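Dokard House Users' Group
Minutes of the meeting held in the small office on 30 April 2026

Present: seven members of the group. Apologies were received from two more, both of whom sent kind words and one of whom sent biscuits, for which the meeting was very grateful.

1. Minutes of the last meeting
The minutes of the January meeting were read and agreed, with one small correction: the word "kettle" in item 4 should have been "kettles", as we were talking about both of them at the time. The small one has been descaled and the large one is waiting its turn.

2. Matters arising
The new door closer has been fitted and everybody agreed that it is a great deal gentler than the old one. The letter to Galtik about the recycling collection was sent and they have replied, very politely, offering an earlier slot. It was agreed to accept. The spare key to the stationery cupboard has still not come to light. Members are asked once again to look in coat pockets, including winter coats that have already been put away.

3. The small office
Most of the evening went on this item, and rightly so, as it is the room we all use and the one we all have feelings about. The meeting began with the table. There had been a suggestion, left over from January, that we might swap it for a plain rectangular one, which would go flat against the wall and leave more floor. Several members spoke up warmly for the table we have. The curved top means that people can sit facing one another without anybody being stuck at a corner, and the pale wood makes the room feel lighter on a dull afternoon. One member said she had grown fond of it and would be sorry to see it go, and there was a good deal of nodding at that. It was agreed to keep the table where it is, beside the window, and to look again at the floor space once the old filing cabinet has gone. 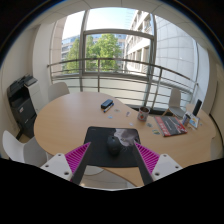 The small office: meeting table by the window, with mouse and mouse pad, magazine and mug.

The talk then turned to what lives on the table and what is only visiting. It was felt that the mouse and its pad can stay, as people using the room with a laptop are always glad of them. The little display stand at the far end can stay too - it does no harm and it cheers the place up. Magazines are welcome, but should go back to the rack in the hall at the end of the day. Pens, small cases and the like should be taken home or put in the tray, and the loose stickers and cards should be gathered into an envelope so that whoever wants them can find them. Mugs were discussed at rather greater length than the agenda had allowed for. The upshot is that anybody may bring a hot drink into the room, and anybody who does so should carry the mug out again and wash it.

Chairs: the white plastic ones are light to move and easy to wipe, and nobody wished to change them. A member who sits through the longer sessions asked for cushions. Birkoden have tie-on cushions in their spring list and it was agreed to spend up to £20 on a first few to see how they wear.

4. Window blind
Two prices have been received for a blind. Đorđević came in at £600, to include fitting and taking away the packaging, and the other firm was higher and could not give a date. There was some worry about losing the daylight, which is the best thing about the room, but it was explained that the blind would roll right up out of the way. Agreed to go ahead with Đorđević, in a plain light colour, samples to be passed round first.

5. Bookings
There were 19 bookings of the small office since the last meeting, which pleased everybody. Two of them overlapped, and the people concerned sorted it out between themselves very good-naturedly. The booking sheet will be moved to the inside of the door, where it is harder to miss.

6. Any other business
The plant on the landing needs a bigger pot and a member has one at home. Thanks were given to everyone who helped carry boxes down from the top floor.

Actions
Accept the earlier collection slot from Galtik.
Order cushions from Birkoden.
Ask Đorđević for colour samples.
Envelope for stickers and cards, and a tray for pens.
Move the booking sheet.
Descale the large kettle.

Date of next meeting to be sent round with these minutes.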